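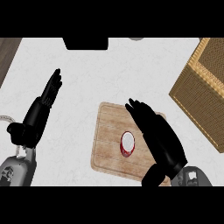 Right, budget thread. Several of you asked what we're spending at Gremidbridge this year and how we got to it, so get a cuppa.

1/ We want two arms with proper hands for kitchen jobs – picking up tins, shifting things on and off a chopping board, that sort of thing. Renata Kozłowski has been running it all in simulation since April and I've been living in spreadsheets.

2/ The arms weren't the scary line. The hands were! Fingers and a thumb cost a lot more than a plain two-finger grip, and you need a left AND a right. Callum Strachan asked if we could just buy the right one. We had a long chat about that.

3/ So we've put the sim time first. 535 hours of it before we sign for any metal, which sounds like loads until you see how many goes it takes to get a hand sensibly near one small red can.

4/ Sim hours are cheap but they do cost. Ours come out at £307 a month for the machine we rent, plus Renata's time, which I'd left off the first version of the sheet (sorry Renata).

5/ Quotes so far: Drummond and Celtow. Drummond is dearer up front but the spare fingers are in the price. Celtow charges for each one. I'd budget for broken fingers if I were you, we've put in 20 for the first year.

6/ Things I forgot the first time round: delivery, a bench that doesn't wobble, cables, somebody to come and set it up, insurance. Shona MacAulay added 10 per cent on top for whatever else I've forgotten and I'm not arguing.

7/ Lease or buy? Still going back and forth. Leasing lets us swap the hands if the sim says they're wrong for the job, but over three years buying wins on our numbers.

8/ Next up is a day's demo from each firm, with our own board and our own tins. If you've bought hands from either of them, my DMs are open – I'd love to know what the servicing bill looked like in year two.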